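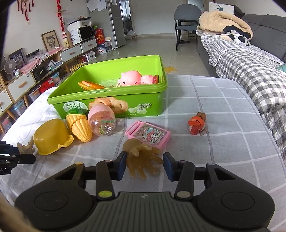 The Office of Household Records at Larkstead requires that any room vacated by a child be inventoried before the close of the month. The undersigned was assigned to the residence on the upper floor and arrived with the standard register, ruled for 1,000 entries, and one pencil. The grandmother had been notified by letter. She had set the articles out on a checked sheet, the yellow corn beside the yellow pot and the orange fish some way off to the right, and she asked that they be recorded in the order in which they would be missed.

The register makes no provision for such an order. It provides for size, condition and place of storage. This was explained to her, and she listened with courtesy, and then she repeated the request.
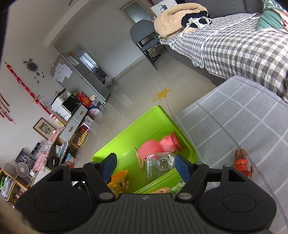 Reading time: 4 minutes

Under Section 6 of the Larkstead Code, a toy is to be entered by its common name. The grandmother did not use common names. The orange fish was Zirnano, formerly an admiral. The pink pig was Nimri, who had held several posts and resigned from all of them. The undersigned wrote "fish, one" and "pig, one" and was asked, politely, to read the entries aloud. On hearing them she shook her head and went to put the kettle on.

In her absence the undersigned reviewed the guidance. An inspector may enter a proper name in the margin if the name is material to identification. There was only the one fish. The name could not be called material. It was entered in the margin nonetheless, in small letters.

When she returned, the matter of the green box was raised. The Code states that articles of play are to be stored together, in a single container, with the heaviest placed first. The grandmother held that Nimri had always gone in first and that weight had never entered into it. She further stated that the box had a name as well. The box was called Flollow, and it was a ferry. It crossed from the bed to the floor each evening and crossed back in the morning, and in all its years of service it had not lost a passenger.

The undersigned inquired as to the fare. The question does not appear on the form.

"A song," she said. "But the pig rode free."

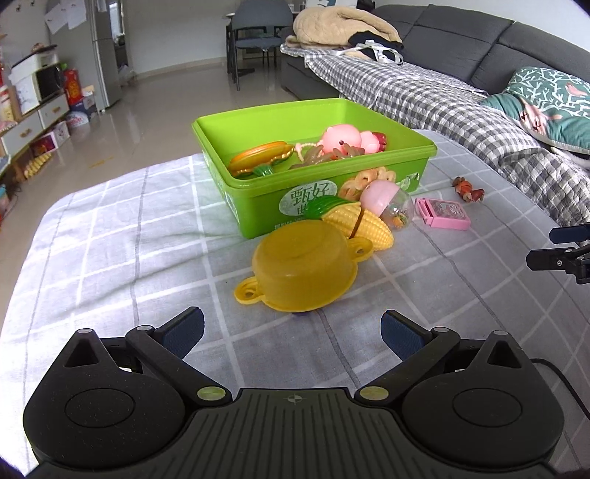 Departures from procedure must be reported in writing, and one is reported now. The undersigned did not complete the packing within the time allowed. It was agreed by both parties that a ferry could not properly sail until all those traveling had been called, and the calling took up the rest of the afternoon. Nimri was already aboard, toward the back. The yellow pot still lay tilted on the sheet in front of the box, and the capsule with the pink cap waited to the right of the corn, its small colored cargo undeclared. The grandmother called each by name and rank. The undersigned made a mark in the register at every name.

No receipt was issued. The form for receipts requires the signature of the owner, and the owner now lives 400 miles away and is learning to drive. The grandmother offered to sign in her place, and the Code does not permit it, and so the line was left blank.

The register was returned to the Office in March with the margins full. The supervisor has asked for a clean copy without the names. It is in preparation. The undersigned has reached the fish.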